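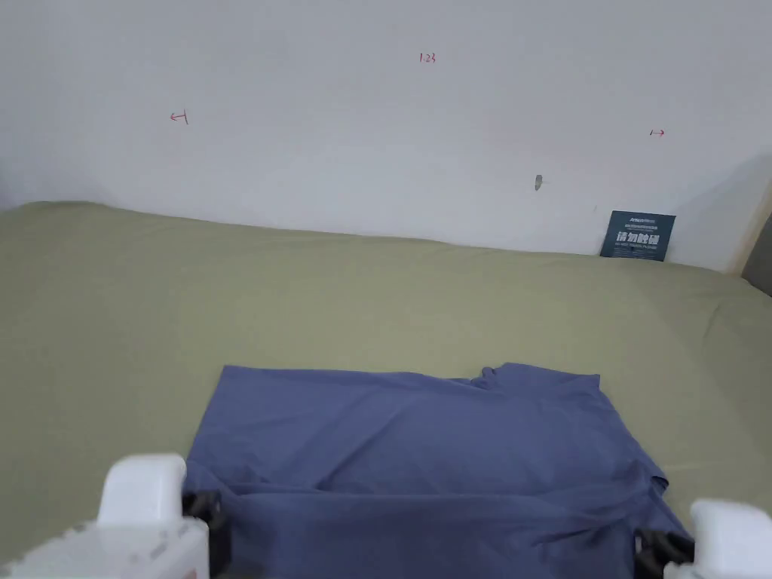
T-shirt folding, hem turned up, a gripper jaw on either side.

About Flerkham

Flerkham writes the rules that other people's robots are supposed to follow around laundry. It is a narrow trade and we like it that way.

Rosine Marty started the company after reading a 105-page handling standard that covered sheet steel in loving detail and gave clothing a footnote. Teguh Hidayat joined to argue with her about the footnote. Ten years on, the argument has grown to 269 clauses, published as the Prillska Guide and revised every March, when tempers allow.

Most of it is plain stuff. Smooth the garment before you fold it. Grip at the edge and leave the middle alone. Keep the cloth around the work clear. If a fold comes out crooked, log it as crooked; "nearly straight" was struck from the guide in the second edition and a few clients are still in mourning.

What we do

We review folding and sorting setups, train the people who run them, and write house rules short enough to be read. A review takes about 3 days, one of which goes to finding out who wrote the old rules and whether they still work there.

We also run Grinness, our short course for operators. It covers safe distances, stopping procedures and note-taking. The note-taking part is the least popular and the one we won't cut.

Working with us

Send us your current rules, however bad. Teguh reads them all and replies in pencil.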